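Okay, week 4 of Store Basics, and we're doing snack shelves. I know, it sounds like the easy one! I worked the snack aisle at Zarau for a whole June and I still got told off for crooked cans, so bear with me.

Start low. The bottom shelves are where people get lazy (me too, my knees hate them), and a low shelf gets seen from above, so think about lids and box tops as much as fronts. Get down there, then stand back up and look again from the aisle.
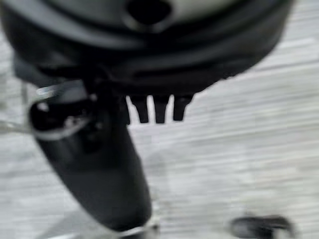

Cans first, then boxes. A can with a plastic lid will stand happily on its own, but once it tips over it wants to roll, so set it upright before you touch its neighbors. Boxes lean on each other if you let them. Pull the leaner out and square it up.
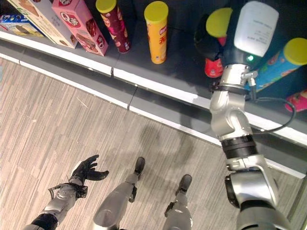 Notes by Vasylyna Stetsiuk, handout 4, Store Basics

Color is the fun part. Maroon, yellow, red and blue cans with the same yellow lid read as a family, so I'd keep them side by side and put the pink and cream boxes at one end. Anything lying down gets stood up or moved. Check the front lip too, small packs love to end up there.

For next time: sketch one low shelf at a store near you, before and after. Pencil is fine.

Comments

Enda Hennessy: Does the sketch need prices on it?

Vasylyna Stetsiuk: Nope, just the shapes and colors!

Maksym Horobets: I'd put the boxes in the middle, but I'll try it your way.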